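Why Does a Cookie Bag Crackle?

Pick up a bag of cookies and squeeze it gently. It makes a loud crackling sound. A paper bag makes a softer sound. The two bags are made from different materials, and each one has a job to do.

A snack has three enemies: air, water and light. Air can make the oils in food taste old. Water floats in the air too, even when you can't see it, and it gets into crisp food and makes it soft. When a cookie has gone soft or tastes old, we say it is stale. Bright light can make some foods spoil faster.

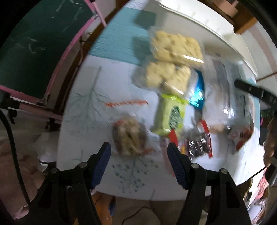 Clear plastic lets you see what you are buying. It keeps water out, but light comes straight through. Shiny foil packages block the light as well. Many of them are plastic with a very thin layer of metal on the inside or outside. Boxes are stiff, so they stop cookies from getting crushed. Often there is a sealed bag inside the box, and the bag keeps the food fresh.

Paper bags are good for food that will be eaten soon. Air and water pass through paper slowly, so a cookie in a paper bag won't stay crisp for long.

Try it yourself

You need two cookies of the same kind, a plastic bag that seals, and a plate.

Put one cookie in the bag, press out the air and seal it. Put the other cookie on the plate. Leave both on a shelf for 5 days. Then break each one in half and listen. A crisp cookie snaps. A stale one bends or crumbles quietly. Write down what you hear, and don't eat the cookie from the plate.

If you live in a very dry place, both cookies may stay hard. Try again in a damper month, such as April.

Written by Vasilis Dimitrov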